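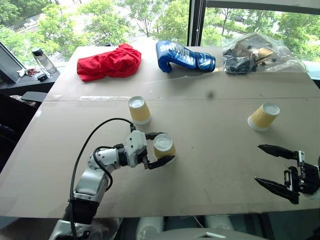 **Ticket 2866 – label printer skips every second label**
Opened: 09/06/2022 by Elsie Clegg, Tindall packing room
Status: waiting for part

The printer was working well until we changed to the new Lirodlow label rolls. Now it prints one label, feeds one blank, then prints again. The red light does not come on.

What I have tried so far:

- Turned it off for 60 seconds and on again – no change.
- Cleaned the sensor with a dry cloth.
- Ran the calibration from the menu. It used nearly 30 labels and stopped with error 355.

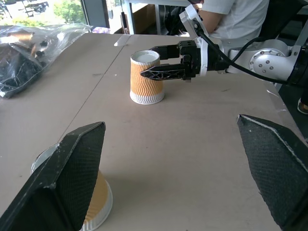

Page 2 of 2

**Reply from Drononora support:** Error 355 means the gap sensor cannot find the space between labels. Please move the sensor to the left position and calibrate again.

**Elsie:** I moved it. The error is gone, but the blank labels still come. With an old roll it prints correctly.

**Support:** Thank you. We will send a new sensor. Please use the old rolls until then.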